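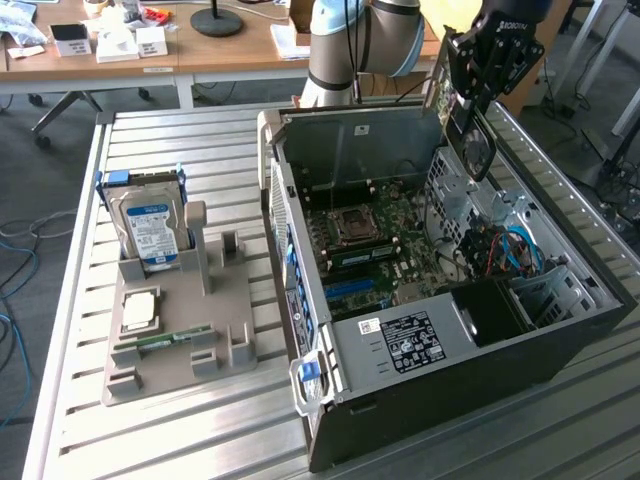
Jawad reckons the starter is too young and we should have given it another week before baking for the whole floor. Fair call, but what a rise on it! Fed at 7 this morning and by lunch it was pushing the lid up.

April, sourdough log, batch 14

Flour: the Gallegos wholemeal, finally back in stock. It drinks a lot more water than the Derero white we used for batch 13, so I went up to 575 g and the dough still felt firm under my hands. Lovely colour, though, and it smells like malt.

Salt in late this time, after the first rest. Dough came together so much faster, I'm sold.

Bulk rise on the shelf by the window. Bukola Okonkwo did the folds while I was in the Vadodell meeting (thank you!!) and left a note saying "stretchy, bit sticky on the left side, smells great". Not sure what the left side of a dough is.

Overnight in the fridge, 18 hours. Baked in the old Jamanis pot, lid off for the last stretch. Huge ear, dark crust, crumb a bit tight near the base. Could be underproofed, so Jawad may have his point.

Next: same flour, same water, longer on the shelf. Need more rice flour for the baskets, and whoever has the good bread knife please bring it back.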